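Friday — tap task, teleop demos in sim

Carried on with the faucet set for Skirka. The aim for the day was 30 usable demonstrations of the arm turning the single-lever tap, all driven by hand with the Bevex handset, so that Jawad can start a training run over the weekend. I ended up with 23.

Left over from last time: the rate limit on the wrist was still set for the drawer task, which made the hand feel as if it was being dragged through mud. Put it back to the default before recording. If you take over the rig, check that first. The setting is saved per user and not per task, so it follows you about.

Same tap model as before, the gooseneck with the lever on the right-hand side. No basin, no worktop edge, plain ground. Jawad asked whether we ought to add a sink around it now and I would rather wait until the policy does anything at all on the bare version. The start pose has the gripper well up and clear of the tap, so every demo has a proper approach in it. In the first batch I had been starting too close and the learner never saw the long descent.

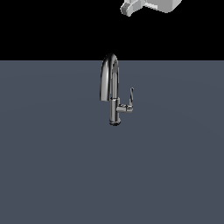 Why not just script the motion, when we know exactly where the lever is in the simulator?
We did script it in the first week, and the policy trained on it copied one path very well and fell over when the tap was moved. Hand-driven demos wander a bit, and they include small corrections near the lever, which the scripted ones never had.

Notes on driving it:

Come down first, then across. Going diagonally from the start pose looks quicker but I kept arriving with the fingers too low and catching the stub that the lever sits on. Two demos thrown out for that.

Fingers closed for the whole run. Pinching the lever works now and then, but the blade is thin and small handset movements are enough to lose it. Pushing with the closed tips is much easier to repeat.

Slow down for the last part. I have been letting go of the stick entirely for a moment before contact, then nudging. This leaves a pause in the data. Jawad thinks the pause will teach the policy to stop there and never start again, which is a fair worry — we had exactly that with the drawer. For now I have trimmed still stretches longer than five steps and kept the untrimmed copies in the Hadgu folder.

The depth is hard to judge from the front view. I drove most of these with a second view open beside it, switched on with the V key. Without it I tend to stop short, with the tips in line with the lever on screen but nowhere near it in fact.
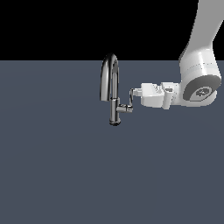 Gripper at the top of the lever, arm in from the right.

Lengths: the shortest kept demo is 158 steps. The long ones are nearly all mine from before lunch, when I was still getting used to the handset again. I have left them in. Jawad drove the last few and his are smoother than mine, with less up and down on the approach. It might be worth tagging who drove what, so we can see whether mixing drivers hurts. I have added a driver field to the log but not filled it in for the older batch.

Rejected runs: mostly the stub catches already mentioned, and pushes that went past the lever. One was lost when the handset dropped its connection and the arm simply stayed where it was. The recorder carried on writing the last command over and over, so that file looks fine unless you play it back. I deleted it, but there could be others like it in the Dastcombe batch from April, which nobody has replayed from end to end.

To do:
Finish the remaining seven demos, ideally with the tap shifted left and right.
Jawad to write a check for repeated commands and run it over the April files.
Try a train on the trimmed set and the untrimmed set with the same seed.
Ask about the spare handset, the left stick on this one drifts.

Stopped at half past four. Rig is left logged in, tap scene loaded, recorder off.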